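Toy Swap and Mend Forum > Wooden Toys > Repairs and Lost Pieces

Thread: Sorting out a big lot of wooden shape blocks - what counts as a set?

Posted by marrowfat65

Hello all, bit of a long one, sorry. I've come home from a house clearance with a crate of wooden shape blocks, all jumbled up together, and I'm trying to turn them into sets I can pass on to the playgroup and a couple of mums who've asked. Some have TORKOW stamped on the bottom, most have nothing at all. There were no boxes and no leaflets, just the blocks and a lot of fluff.

What I've been doing is making pairs by colour. Two red, two green, two yellow, two blue, and the two in each colour don't have to match in shape. I like it because you can play a sorting game straight off, even with quite little ones, and there aren't so many pieces that they end up under the sofa by teatime. But my sister says a proper set ought to have the same shapes in every colour, or it's just odds and ends. Is she right? I don't want to hand over something that looks like leftovers.

Also, what do people use as a base? I was going to put them in a drawstring bag and leave it at that.

Posted by pegandpatch

I'm with you and not your sister. Same shapes in all the colours is lovely if you've got them, but with a mixed crate you'll be there till next Christmas hunting for one last green cylinder. Mine never cared. They made soup out of them.

For a base I'd go with a board every time. A plain one, pale wood, nothing painted on it. The colours stand out so well and it gives them an edge to work inside, so the blocks stay more or less in one place. Mine is three planks glued side by side and it's had years of hard use. Found the sort of thing I mean, same idea as yours with the pairs:

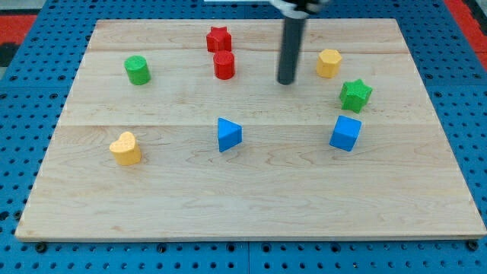

Two of each colour on a plain board, cylinder and hexagon and triangle all in the mix.

See how much room there is? With eight pieces on a board that wide you can spread them right out and still have space to move them about. I wouldn't go smaller on the board if you can help it.

Posted by Old Dovetail

Going to disagree a bit, and not about the pairs. Three planks edge to edge is fine if whoever glued it knew what they were doing. If they didn't, the seams open up the first winter it's kept near a radiator and you've got a lovely crack for small fingers. I mended one like that in October and it took me longer than making a new one would have. If you're giving these to a playgroup, run your thumb along every join first, both sides, and if you can feel a step, sand it down or don't use it.

And please don't varnish it. Everybody wants to varnish it. The blocks skid about like ice skates.

Posted by marrowfat65

Oh that's useful, thank you. I do have an old pastry board in the cupboard with a seam in it. I'll go and give it the thumb test. What do you put on instead of varnish?

Posted by Old Dovetail

Nothing, or a wipe of beeswax and buff it off properly. Leave it overnight before anyone plays on it.

Posted by Solène Caron

Hello, I run the toy library at Branolholm so I have opinions on this, I'm afraid!

We tried sets with every shape in every colour and we tried sets like yours, and I now think your sister has a point for the older ones. Once they get to four or so they want to sort by colour and then mix it all up and sort by shape, and if there is only one triangle in the whole bag they get quite cross. So what I would say is, keep your two of each colour, but try to have each shape turn up at least twice somewhere in the set. A blue triangle and a yellow triangle, for instance. Then both games work and you haven't needed any more blocks.

With the bag - yes to a bag, but put a card in it with the pieces drawn round in pencil and coloured in. We get far more complete sets back since we started doing that. People do want to return everything, they just don't know what everything is.

Posted by pegandpatch

Drawing round them is so clever. Stealing that.

I still say the two-year-olds couldn't care less about the triangles though :)

Posted by Solène Caron

Ha, no, the two-year-olds mostly want to put them in their mouths. Different thread!

Posted by tinribs646

Can I ask about washing them? I've got some Adomaitis ones that are grubby, and the red has gone a bit sticky. I was going to put them in the sink for a soak.

Posted by Old Dovetail

NO soaking. Damp cloth, drop of washing-up liquid, wipe, dry with a towel straight away and stand them on end somewhere airy. If you soak them the grain comes up all furry and the paint lifts. If the red is still sticky after a wipe then it's the paint going, and I'd retire that one.

Posted by tinribs646

Glad I asked, the bowl was already full.

Posted by marrowfat65

Update, 6 January 2020. The pastry board failed the thumb test, there's a step you could trip over. My neighbour has a sander so it's going round to his. I've made up 10 sets so far with the colours in pairs, and I've gone with Solène's way wherever I could, so most have at least two shapes that turn up more than once. Two of the bags are a bit of a muddle but they're going to the families with the littlest ones, so pegandpatch can be happy as well.

I've got loads of yellow left over and hardly any green. If anyone has spare green pieces, any shape, I'd gladly swap, or pay the postage. They need to be chunky ones, the flat Vomen tiles won't match.

Posted by pegandpatch

I've got a green cylinder and possibly a green cube if the dog hasn't had it. Will message you tonight.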